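Ghizlane Bensaid
Posting a bit from the oil shelves at Abou Zeid today. A couple of you asked how we keep bottles in order in a small grocery, so I'll write it out as I go.

Ghizlane Bensaid
The oil used to be split between two places, half by the flour and half near the register. In May I moved it all to one unit. It took an afternoon and I should have done it years ago.

Ghizlane Bensaid
The job now is facing up. Bottles come forward, labels turn out, same kinds next to each other.

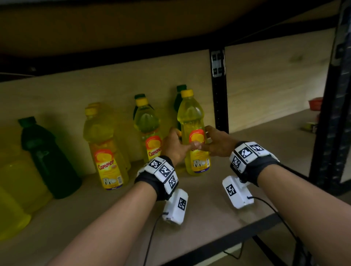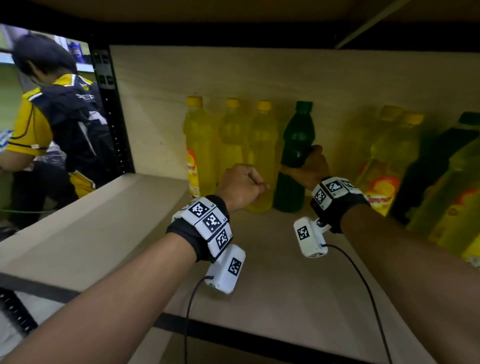
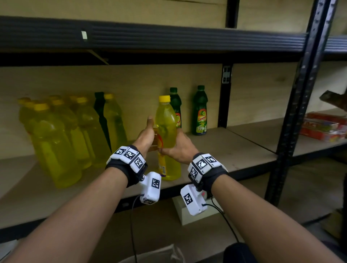 Bottles on the shelf, hands on. The Cammer label is in the first one, and the dark green bottle is in hand in the second.

Ghizlane Bensaid
I use two hands for the bigger bottles. One hand is faster until you knock the neighbor over. Oil on a shop floor is a bad hour – paper first, then cat litter, then hot water and dish soap, then do the soap again.

Ghizlane Bensaid
Order of work, for whoever asked:
Pull the old stock to one side.
Wipe the shelf.
New stock to the back.
Old stock to the front.
Turn the labels last. If you turn them first you will do it twice.

Ghizlane Bensaid
Wiping matters more with oil than with anything else we sell. There is always a little on the outside of a bottle from the case, and it makes a ring. Dust sticks to the ring. Warm water with a drop of vinegar gets it off if you don't leave it all month.

Ghizlane Bensaid
Someone asked if I sort by brand or by color. By type of oil first, then brand, then size. People come in looking for "the yellow one" or "the green one" so it ends up sorted by color anyway.

Ghizlane Bensaid
Size is where it goes wrong. The wholesaler, Stastura, changed the case size in the spring and now a full case doesn't fit one row. I had 5 bottles left over every time. They go up on the top shelf with a sticky note.

Ghizlane Bensaid
Shelf depth is 40 cm, to answer the other question. Deeper sounds good but you lose things at the back. I found a jar in the old unit at Vosotberg that had been there longer than I had.

Ghizlane Bensaid
Dates. I check the date on every bottle I move, and I write the month on a strip of tape on the shelf edge. Oil keeps a long time, but the light from the front window doesn't help it, so the slow sellers go on the side away from the glass.

Ghizlane Bensaid
Also check the caps. Give each one a small turn to the right. If it moves, put the bottle aside and look at it properly. Most of the sticky rings come from those.

Ghizlane Bensaid
For the person redoing their pantry at home – same thing, smaller. Put a tray under the oil. A baking sheet with an edge works fine and you can wash it.

Ghizlane Bensaid
And not next to the stove. I know it's handy. Keep one small bottle there and the rest in a cupboard.

Ghizlane Bensaid
Vinegar shelf is next. Glass, so slower. Brendevham is dropping off at 3:30 and I want the aisle clear before the pallet comes in.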